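Cut-Out Letters and Wall Hangings: Which Tips Hold Up?

12/03/2024

We use cookies to improve your visit. Accept | Manage settings

Every party season the same advice goes round about putting up paper lettering and fabric backdrops at home, and I have my doubts about most of it. I spent June trying the usual tricks in a rented place in Poltmont, where the landlord charges for every mark on the paint.

Start with the toothpaste trick for filling pin holes. It shrinks, it yellows, and under a lamp you can see every spot. A small tub of real filler costs less than the toothpaste did. I bought the Dobre one and used maybe a teaspoon.

Then there's hair spray as a fabric stiffener. I gave it a fair shot on a cotton sheet. The sheet got sticky and collected lint for 5 days until I washed it. Starch works. It has worked for more than 100 years.

Creases are where the advice gets really silly. "Hang it overnight and they'll drop out." Maybe in heavy velvet. Anything that has sat folded in a packet keeps its grid of lines, and black shows them worst when the light comes from the side. Steam it from the back, or iron it damp on low, and test a corner first if there's any polyester in it. 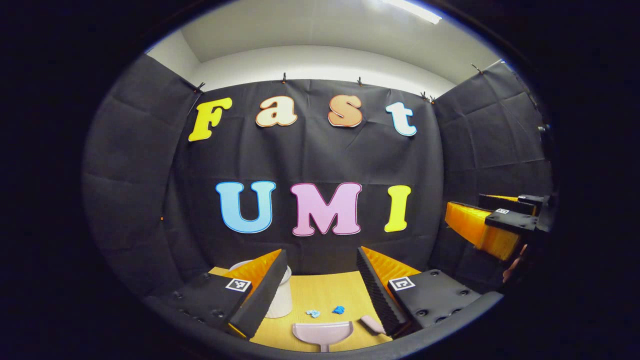 A reader in Tritbridge wrote in to say I'm too hard on the overnight method. Hers came out fine, she says, once she clipped two wooden spoons to the hem and left the bathroom door open during showers. Fair enough, but to me that's steaming with extra steps.

Removable putty is better than people say, provided the letters are light card and you roll it thin. On fabric it's useless. It grabs the fuzz and won't let go. Use small safety pins through a paper tab taped to the back of each letter.

As for the Kana adhesive dots, the packet says they come off clean. Of the 13 I put on painted wall, 2 took paint with them. Warm the rest with a hair dryer and peel slowly, sideways.

Shares: 13 | Comments: 5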